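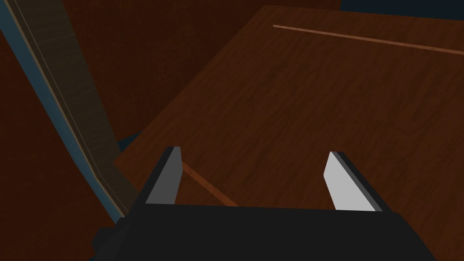 Write the reset down

Sajib Mridha
5 min read

Most of the arguments I have about robot simulation are about physics. People want to talk about contact models, friction values and whether the solver is any good. I think the bigger problem in our field is paperwork, and I would like to see a short, dull, enforceable rule about it.

The rule is that no simulated manipulation result should be reported without a written reset procedure. By that I mean a page stating where every object may start, where the arm starts, what counts as success, who or what decides, and what happens to a trial that is thrown out.

I work on the evaluation side at Flavcombe, where we check other teams' claims before they reach a customer. Last May we were handed a set of 2597 simulated tabletop trials from a supplier working on the Jusar project. The success rate was very good. The scene files were tidy and the code ran first go. What we could not find anywhere was how the starting positions had been chosen. We asked. It took three weeks to learn that one engineer had set the ranges by hand, had since changed them twice, and had kept no record of which trials belonged to which version.

There was no dishonesty in it. He had narrowed the ranges so that fewer trials began with an object out of reach, which is a sensible thing to do. But a policy tested on the narrow range and a policy tested on the wide one can't be compared, and the report put them in one table under one percentage.

My colleague Sumaiya Sivakumar went through the logs and found 34 trials marked "invalid" with no reason given. Some were clearly simulator faults, with an object fired through the table on the first step. Others looked to us like ordinary failures. If the definition of invalid isn't written before the run, it gets written afterwards by somebody who has seen the score.

Physical labs are, on the whole, better at this. When a person has to walk over and put the block back by hand, the question of where to put it comes up every few minutes. You end up with tape on the bench and a laminated sheet. In simulation the reset is one line of code and it takes no time, so it gets no attention.

The usual objection is that the code is the documentation. Washington Camargo put this to me at length over lunch, and he is right that a fixed seed and a pinned version will reproduce a run exactly. Reproducing a run doesn't tell me what was intended. If the code places a mug upside down in one trial out of 14, I need to know whether that was part of the test or a bug. Only a written statement can tell me that.

The second objection is cost. Small teams already feel buried in process, and I have some sympathy. Arkik has five people and no one whose job is quality. They adopted a one-page reset sheet anyway, and Iresha Uddin tells me it takes them half an hour for a new task. I'd expect most teams to spend longer than that arguing over the gripper's starting pose.

I would keep the rule small. I don't want a certification scheme or an auditor. I want the sheet dated, stored with the results and frozen before the first counted trial. If the ranges change, the sheet gets a new number and the old results stay with the old one. Invalid trials are listed with a reason and included in the total count. Customers should refuse a report that arrives without it, and reviewers should send the paper back.

We started doing that at Flavcombe this year. Two suppliers grumbled, and one sent the sheet the same afternoon.

Comments

Pranab B.
Agree with most of this. I'd add the camera pose to the sheet. We lost a fortnight to a viewpoint that had been nudged between batches.

old_fitter
We had this same fight over test rigs in the nineties. The sheet only works if somebody senior refuses to sign without it.

Marg
Is there a template you can share? We're on the Poduval simulator and its config file doesn't have anywhere to put free text.

Sajib Mridha
Marg, ours is a plain text file that sits beside the config. I'll tidy it up on Saturday and post it.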